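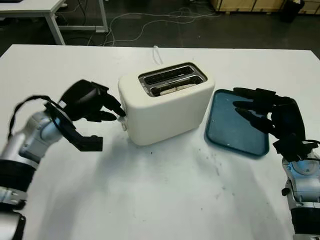
Young-sook Seo wrote in to ask whether there's any point reading restaurant reviews before booking, as the last three places she picked that way were a let-down. Fair question. I still read them, but I read them the way I read an estate agent's window.

How to read restaurant reviews without being had

Start with the bad ones, and go by date. A kitchen changes hands and the old praise stays up for years. The Stustley Arms has more than 2000 reviews, and most of the glowing ones are for a cook who left in January. Set the list to newest first and stop when you get to anything older than a year.

Next, throw out every review that doesn't name a dish. "Amazing food, lovely staff, will be back" could be written by someone who has never been through the door, and I suspect a fair few are. You want the person who says the lamb was good and the potatoes came out grey. They ate there.

Then look at what else the reviewer has written. Click the name. If they've reviewed one place in their life and given it full marks, I'd ignore it. If they've given full marks to 6 places in one weekend, in towns a long way apart, I'd ignore that too. Someone who hands out threes and fours and the odd moan is worth more to you than all of them.

Read the owner's replies. A short "sorry, we had two off sick that night" does a place no harm in my eyes. Four paragraphs on why the customer is a liar tells me what will happen if I send my soup back. Noh, the little Korean place in Belten, answers complaints in a line or so and usually offers nothing, which I quite like. The food is decent, by the way, though the pickles are better than the mains.

Be wary of photos. The restaurant's own are no use at all. Customers' photos are better, and the worst lit are the best of the lot. Check the portion against the fork.

Then find the menu with prices on it. If there isn't one online, ring and ask what a main costs. At Draltholm they told me it "depends on the evening", and I booked somewhere else.

What about awards in the window? I've asked a few owners how they got theirs. Two said they'd filled in a form and paid for the sticker. I don't say they all work like that, but I've stopped looking at them.

Last, go for lunch before you go for a birthday. A plate of something plain and a glass of tap water will show you how the room is run, and it won't cost you much if the reviews were wrong. Ask for the bill yourself and see how long it takes. Check whether service has been added before you tip on top, as it's often in small print under the total.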